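Why Small Toys Have a Home
A Learning Page for Young Readers
Pornombridge Children's Library, Family Learning Room

Many children own toys that are smaller than a hand. There are cars, animals, blocks, and tiny pieces of furniture for dolls. Small toys are easy to carry and easy to share. They are also easy to lose. This page explains how small toys are made, how they are played with on the floor, and how they are put away.

What are small toys made of?

A great many small toys are made of plastic. Plastic is a material that becomes soft when it is heated. In a factory, the soft plastic is pushed into a hollow shape called a mold. When the plastic cools, it becomes hard and keeps the shape of the mold. Factories can use one mold again and again, so that every piece comes out the same.

Color is mixed in before the plastic goes into the mold. For this reason, a yellow toy is often yellow all the way through. If it is scratched, the scratch is yellow too.

Some small toys are hollow. A hollow toy uses less plastic and weighs less than a solid one. It may also hold something. A hollow shape with sides can be a seat for a doll on one day and a tray for beads on the next.

Why do people play on a mat?

A hard floor can be cold and slippery. Small toys slide on it, and some roll a long way before they stop. A mat gives them a place to stay. It is also kinder to knees.

Mats come in many patterns. A checkered pattern is made of squares in two colors that take turns. Checkered patterns are very old, and people have used them for floors, cloth, and game boards.

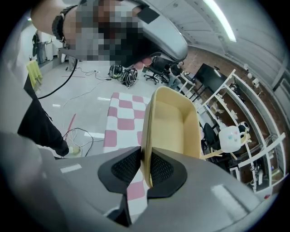
A pale yellow plastic piece above a mat of pink and white squares.

The squares on a checkered mat can be used in games. A player may choose one pink square as a garage and one white square as a garden. Two players may take turns moving a toy from one square to the next. In the Family Learning Room, children play a game called Albridge, in which a toy must cross the mat by stepping on one color only. The first player to reach the far side chooses the next toy.

How are small toys put away?

Sorting means placing things that are alike together. Toys may be sorted by color, by size, or by what they are used for. No single way is correct. A family with many blocks may sort by size. A family with many kinds of toys may find it easier to keep all the furniture in one box and all the animals in another.

The library's toy collection has 2000 pieces. Each piece belongs in a box, and each box has a label with a word and a drawing, so that children who are still learning to read can find the right one. The doll furniture is kept in the box marked Kuusk. The animals are kept in the box marked Kakus. These are the names of two towns in a story that is read aloud in the room.

Before leaving the mat, please follow these steps.

Pick up the larger toys first.
Look under the edges of the mat for small pieces.
Place each toy in the box with the matching drawing.
Give any broken toy to an adult.

Very small pieces must be kept away from babies and toddlers, who may put them in their mouths.

Words to know

Mold: a hollow form that gives a material its shape.
Hollow: having an empty space inside.
Checkered: having a pattern of squares in two colors.
Sort: to put like things together.

Prepared by Pin-yu Yu, Children's Services
February 27, 2023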